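June
Posted by Marcelino Figueiredo

Two grippers, one small black block

I have been comparing the Kasprzak parallel jaw with the Gusteo, which I wrote about when I was still at Denstead. Both ran in simulation on the same white arm, with the same controller (Ririco, default gains) and the same pick target. Each gripper got 1000 attempts from randomised start poses. A pick counted if the block was still held after a short lift and a pause.

The target is a low black block with a bumpy top. I chose it because the bumps upset any grasp planner that assumes a flat upper face. The green wedge stays on the table to limit the approach from one side.
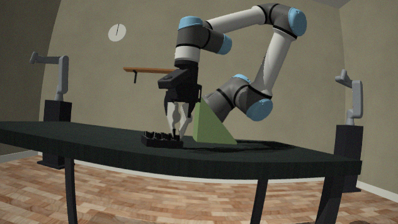 Results

The Kasprzak managed 941 picks. The Gusteo did worse, but I changed its finger friction partway through and don't trust the total, so I am leaving it out until I have run it again.

Most of the Kasprzak failures were at the corners. If the fingers come down there instead of across the middle of a side, the block turns as they close and one finger slides up over the edge. Closing at 80 per cent of full speed helped a little. Slower than that made no difference I could measure, and the runs took longer.

Camera placement mattered more than I expected. From the low view the gap between fingertip and block is easy to judge, but the yaw of the block is not. From higher up it is the other way round, and the shadow of the arm lies over the tabletop, which the pose estimator sometimes took for an edge.
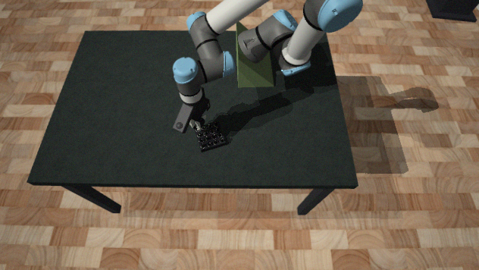 I tried turning shadows off and the yaw error dropped at once. I have put them back on, as the real bench will have them. The better fix was to mask the arm using the joint angles and widen the mask by around 80 pixels on the shadow side. It is crude and costs some of the view, but the estimator stopped jumping.

Next is the Gusteo again with friction fixed, then both grippers with the wedge moved closer. Config files are on request for now, as the paths in them are all hard-coded to my machine.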